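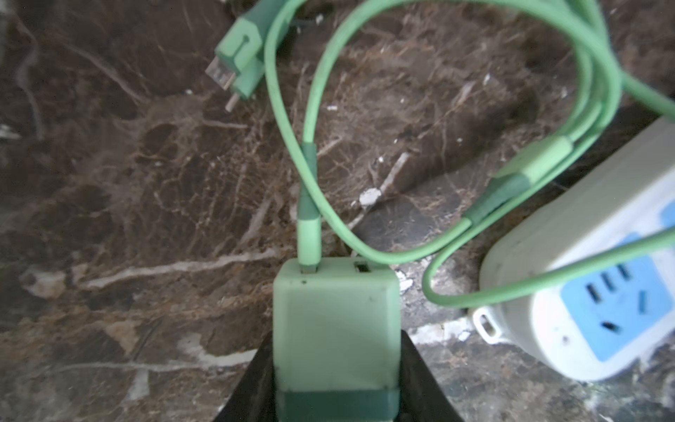
Wrist view from the cable task, with the green adapter in the gripper and the power strip off to the right.

9/5/26

Most of my week went into the cable task, so I'm writing down how it went while I still remember the details.

The job is simple to say. The arm picks up the USB adapter, brings it over to the power strip and plugs it in. I drive the arm by hand with the leader controller, and everything gets recorded: joint positions, gripper opening, and the video from the wrist. One run from start to finish is one episode. When there are enough episodes, they go into training and we see what the policy learned.

I have 84 episodes I'm willing to keep. The total for the whole project, counting the older tasks with the cups and the drawer, is now 934. I'd like to get the cable task a good deal higher before I train on it again.

The cords are the hard part. The adapter itself is a boxy thing with rounded corners and the gripper holds it fine. But it has a green cable plugged into one of its USB ports, and that cable goes wherever it wants. Some days it lies across the strip. Some days it gets under the fingers and I have to back up and start the grasp over. I used to throw out every run where the cord got in the way. Agnes Dahlgren, who looks after the training side, asked me to stop doing that. Her point was that the policy is going to meet those same messes when it runs alone, and if it has only seen tidy cords it won't know what to do. So now I keep a run if I recovered from the problem, and I throw it out if I had to reach in with my hand.

Between episodes I pick up the cords and drop them again. I don't arrange them. At first I did, without meaning to, and when I played back a batch of 20 the loops were nearly the same shape in all of them. That batch is still in the set but I don't count on it for much. I also turn the strip a bit each time and slide it to a new spot, so the sockets don't always face the same way.

The surface is another story. We are working on dark brown marble with a lot of veins in it, light ones and rusty ones running everywhere. I thought about putting a plain mat down, and for the first few runs I did. Then I tried the early policy without the mat and it kept hesitating. I can't prove the stone was the cause, but I took the mat away and haven't put it back. The marble is also shiny, so the window light matters more than I expected. I now do some runs in the morning and some after dark with only the ceiling light on.

A few notes on driving, mostly for myself:

Slow down before closing the gripper. I was closing while still moving, and the training copies that.

Hold the adapter upright for a moment before heading to the strip. The wrist camera gets a good look at it and I get a chance to see where the cord is.

Don't wait too long, though. If I sit there thinking for five seconds, the recording has five seconds of nothing in it, and the arm learns to sit there too. Agnes trims the worst pauses but she would prefer not to have them.

Stop after 30 episodes. Past that my hands get lazy and every approach comes in from the same side. I can see it clearly when I play them back, and I never notice it while I'm driving.

The software has been fine. I moved the recordings over to Drurnus on Monday because the old folder setup was a mess, and now each episode has a label and a place for a comment. I write things like "cord under left finger, backed off, ok" or "missed socket twice." It adds a little time to each run. The comments have already paid for themselves, since Agnes could pull all the missed-socket runs at once and look at them side by side. Most of the misses came from the same thing: I was tilting the adapter a little too early on the way down.

I still have to decide about the failures. Right now the runs where I gave up go in a separate folder called Treditz, after nothing in particular, it was the next name on my list. They aren't used for training. I don't want to delete them yet.

Next up is more of the same, with the strip pushed farther out. I'd also like to try a second adapter in another color, to find out how much the policy is leaning on the green. If that goes well we'll put both in one set and train on it in November.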